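August. Ten to midnight, should be asleep, face is still tingling.

Third night of the Kitow cleansing balm. Verdict so far: lovely smell, melts down nicely, takes off everything except mascara. Went at the left eye twice with a flannel and still woke up with a smudge. Back to the Lurnov oil for eyes I think, and keep the balm for the rest. Annoying, two things where I wanted one.

Skin itself calmer. Chin nearly clear. Forehead not so much, but I cut the fringe too short and it's been greasy all week so probably that.

Florencio Echevarría rang about the wedding make-up. His sister wants "dewy but not shiny", whatever that means in a marquee. Said I'd do a trial on her first. Must take the Ornell primer, NOT the silicone one, it pilled under the foundation last time and I had to start the poor girl again from scratch. Bridesmaids want matching lips. Talked him down to matching-ish.
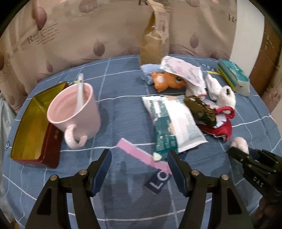
Vol. 13, p. 91

Tried the Joshi blush in the evening. Cream, sort of brick colour in the pot, much pinker on. Two dabs is plenty. Did three and looked like I'd run for a bus. Blended it out with the damp sponge, fine after that, still there at ten o'clock when I came to take it off so full marks for staying power.

Brushes need washing, been saying so since the begining of the month. The small angled one is shedding. Replace? Could get up to 95 days' more out of it knowing me.

Tomorow: order cotton pads, ring Florencio back re times, patch test the new SPF behind the ear before it goes anywhere near my face. No retinol tonight. Bed.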